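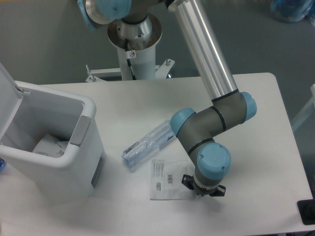

White table with a jointed arm reaching across it.

Wanted: people who don't believe their sleep tracker

The Sonby Sleep Study is looking for adults who own a wrist tracker, a ring or a bedside gadget and suspect the morning score is made up. We suspect it too. If you love your tracker, you can still apply, but expect some eye-rolling.

Plenty of these gadgets will tell you how much "deep sleep" you got, down to the minute. We would like to know how that number compares with a plain paper diary and with how you feel at lunch. We have no product to sell and no app for you to download.

What you would do

For 13 nights, wear your tracker as usual and fill in a one-page diary before you look at the score. Yes, before. Peeking ruins it, and the last group peeked a lot. On the final Monday you come to our office on Alvarado Street for an hour, hand over the diary and answer questions about coffee, naps and who else is in the bed.

Who can apply

You must be over 18, work mostly daytime hours and have used the same tracker for at least two months. Please don't apply if you are being treated for a sleep disorder or have a baby under one at home – we believe you, you're tired.

What you get

53 dollars, paid at the final visit, plus bus fare. You also get a copy of your own results. You will not get advice on how to sleep better. There is enough of that around, and most of it seems to be about buying a pillow.

How to apply

Write to Damián Sandoval, Sonby Sleep Study, Bronier Building, Room 900. Tell us what tracker you have, how long you've had it and one thing it has told you that you didn't believe. Applications close at the end of September. We reply to everyone, though slowly.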